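Fosen Hand-Crank Sewing Machine, Restored

Stock no. 39
Serviced by Rafferty Park, Plevirstead workshop
Page updated 18/10/2019

If you have never sewn with a hand crank, oh, you are in for a treat! The Fosen is the machine I learned on, and it's still the one I pull out when I want to sit by the window and sew without a pedal or a cord anywhere near me. You turn the handle with your right hand, guide the cloth with your left, and the needle goes exactly as fast as you ask it to. Corners are a joy. So are zippers (more on those in a minute).

This one came to us seized solid with old oil. Rafferty took it down to the bare casting, soaked the shuttle race, replaced the bobbin winder tire and reset the timing. The decals have worn through on the front of the bed where somebody's sleeve rubbed for years, and we've left them alone – I love that kind of wear. The handle knob is new, turned by Yhon Palomino to match the old one.

What it sews well
Quilting cotton, shirting, lawn, light canvas and two layers of denim. It will get through a folded jeans hem too if you go slowly and use a size 16 needle. It is straight stitch only, forward only, so to lock off a seam you lift the foot, swing the cloth around and sew back over your last few stitches. You'll be doing it without thinking by the end of your first pillowcase.

What's in the box
Machine on its wooden base, with carrying cover
5 bobbins
2 presser feet (standard and narrow zipper foot)
Packet of needles, mixed sizes
Small bottle of Drula oil
Printed threading guide, drawn by Venkatesh Gounder

Good first projects
Napkins, drawstring bags, aprons, a simple zip pouch. Pouches are my favorite for a beginner, and a fun print makes the whole thing go faster.

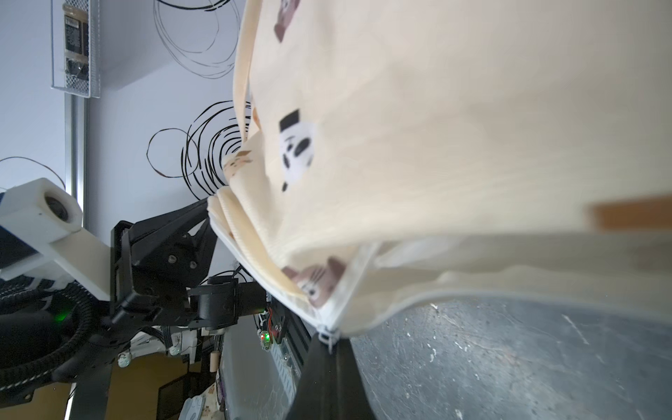

Baste the zipper tape down first, by hand, with a thread color you can see. Then fit the narrow foot and crank one stitch at a time past the slider. I mean it, one at a time – the control you get there is the best thing about the whole machine. Naidu polyester thread behaves beautifully in it, and so does plain cotton if you drop the top tension a touch.

Care
A drop of oil in each marked hole after a long day's sewing, and brush the lint out from under the needle plate when you change the bobbin. Please don't use kitchen oil, it gums up.

Collection from the workshop, or we can ship it double boxed. Questions about parts go to Kamran Karimi at the front desk.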